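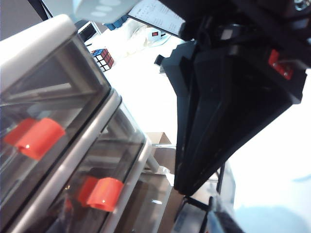

Skendau Household Notes, README

Welcome, and thank you for looking in! Skendau is a collection of short written notes on where people keep things at home, and how they talk about it when they're trying to tell somebody else where to look. It grew out of a long habit of mine, saving the little messages my family left for each other on the kitchen counter, and it has become a good deal bigger and tidier than I ever meant it to be.

What's inside

There are 600 notes in all, written by people in 10 households. Every note is plain text, in English, and most run to a sentence or two. A typical one reads "spare batteries are in the second drawer down, behind the tape, unless Dad moved them again." We left the spelling as it came, and the grumbling too.

Files

notes.csv — one note per row, with the columns note_id, household, room, item and text
rooms.txt — the 8 room names we settled on, after more discussion than you'd believe
changes.txt — what's different from one version to the next

How the notes were gathered

Wing-yan Ho wrote to each household in September and asked them to save whatever they would have written anyway. Feng-yi Mak then read every note and took out names, phone numbers and street addresses, putting [NAME] or [PLACE] where they had been. "Dad" and "Grandma" stayed in, as they don't point to anyone in particular.

Things to know before you use it

The room column is a bit of a muddle for hallways and closets, and in version 3 we moved a good many notes from "hall" to "entry." If you're comparing against older results, please check changes.txt first. Garages are thin on the ground, and one household wrote far more than the others, mostly on the subject of scissors.

License and thanks

You're welcome to use the notes for teaching or research, and please keep this README with them. If you come across a name we missed, write to Feng-yi and it will come out in the next version.

Last updated Tue 12 November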